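Can a robot clear a kitchen table and put away fruit yet?
Asked by Joris Visser in Home and Household

My mother lives alone and bending is hard for her. I would like to know if some machine can already do small kitchen work, for example putting fruit on a plate. Kelteck has told me a price of 2,870 for an arm with gripper, without installation. Is this a reasonable thing to buy, or should I wait?

3 answers

Leonie Fuchs
I test grippers for my work, so I try to answer with care. Picking one orange from a free table is possible now, and it goes well on most days. Mixed fruit is more difficult. 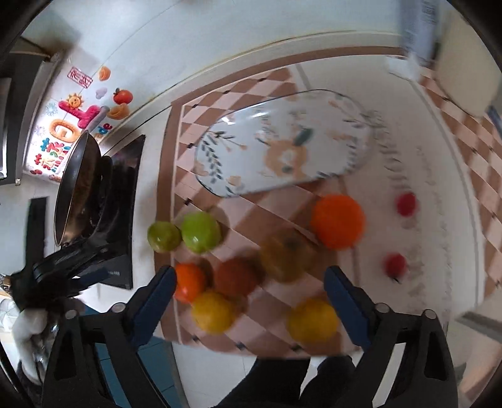
A tomato needs a soft grip and an apple can take a firm one, and the machine must decide this before it closes the fingers. Small round things also like to roll away when they are touched a little beside the middle. With two arms you can hold from both sides, but then the arms must not hit each other, and this makes the programming much longer.

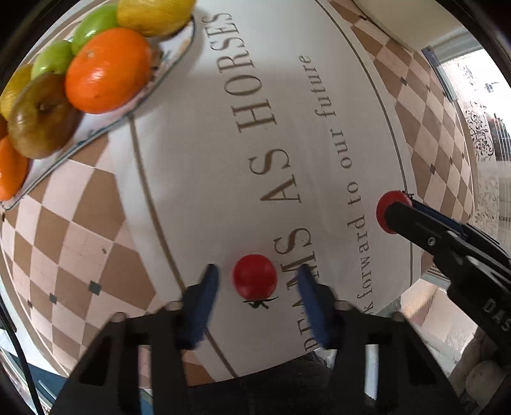
Cherry tomatoes on the mat, oranges, apples and lemons on the plate.

For your mother I would wait. We had an Akano arm for 3 months and a person had to stay near it the whole time. Ask Kelteck if they let you try it at her own table, with her own plates. A demonstration on Thursday afternoon in a showroom says very little.

wyss_fan
just get a vacuum robot, they work

Cloko user
I agree with Leonie about waiting. My Cloko stops up to 2 times in one job and I must restart it by hand. Also ask who repairs it, mine had to be sent back by post.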